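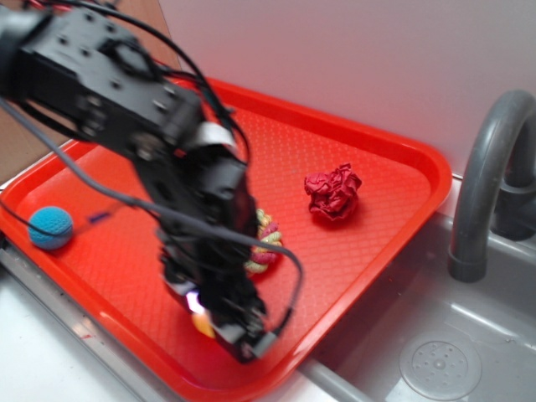
*The red-orange tray, with a few things on it*

**Thread: Are we really joining a slate with the Leiva people?**

**gintare_l** - 2019-07-09

Hi everybody, and sorry in advance, this one got long. I went to the Drurkthorpe town meeting last night and came home with more questions than I went in with. Sotiris Deligiannis stood up near the end and said that Neighbors First and the Leiva Residents' Party are "in friendly talks" about running one joint slate for council in the fall. Friendly talks! I've knocked on doors for Neighbors First for years and this was the first I had heard of it.

I do see the sense in it. Last time we got 1,904 votes and they got 1,675, and the Granside bloc walked right between us and took the seat. Put those two numbers together and we win, at least on paper. But I've also sat at kitchen tables with people who voted for us precisely so they wouldn't get Leiva's parking plan, and I'm not sure what I'd say to them now.

**bego_zabala**

Gintarė, thank you for writing it all down, I had to leave before the end to pick up my son. I'm going to disagree with you a little, and I hope you'll take it kindly. You can't add two piles of votes together like potatoes. My whole street is Leiva and I'd guess roughly a third of them would stay home before they'd vote for a name from our side. They still bring up the library hours business.

**OldMillRoad**

It's bogus. Sorry, but it is. The only thing those two parties agree on is that they don't like Granside, and come January they'd have to sit down and write a budget together. Has anyone seen a single page of what they'd do once they got in?

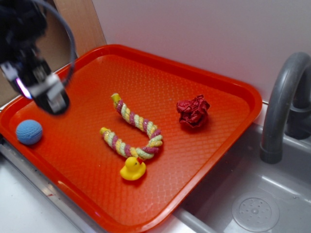 I asked Sotiris that very question in June, outside the hardware store, and he told me the platform would "follow naturally." I've been voting in this town for 40 years and I have yet to see one follow naturally.

**athina_sf**

Oh, come on now, that's a bit hard on Sotiris. He's been trying to get these folks in one room since the spring and he's been pretty patient with all of us. Also, they do agree on more than you'd think - the Getora Avenue crossing, keeping the clinic bus, putting the minutes online in a form a person can read. That's a decent start! My own worry is who gets the top of the list. If it goes to Leiva, I think a lot of our older members will feel pushed out, and I'd understand it.

**bego_zabala**

Athina, I'll give you the crossing and the bus. But the clinic bus has Granside support too, so it isn't much of a reason to pick us over them.

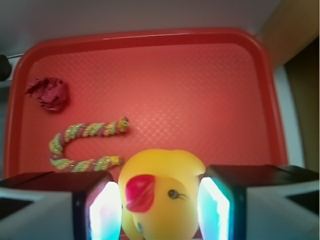

What I'd like is a proper members' vote before anybody signs anything. Our rules say 60 signatures will get one on the calendar, and I'd be glad to carry a sheet around this week if someone can take the streets north of the river. I'm slow on the hills these days.

**gintare_l**

I'll take north of the river, happily. And I'd want Sotiris to come and make his case in person first, it's only fair to him.

**OldMillRoad**

Put me down to sign. I'll be voting no, mind you.

**evdokia_z**

I'm leaning yes, so we'll cancel each other out, but I'll sign for the vote as well. Bego, come by after supper on Thursday and I'll have my sister and both her boys here, they're all paid-up members. Does it matter if one of them hasn't got his new card yet?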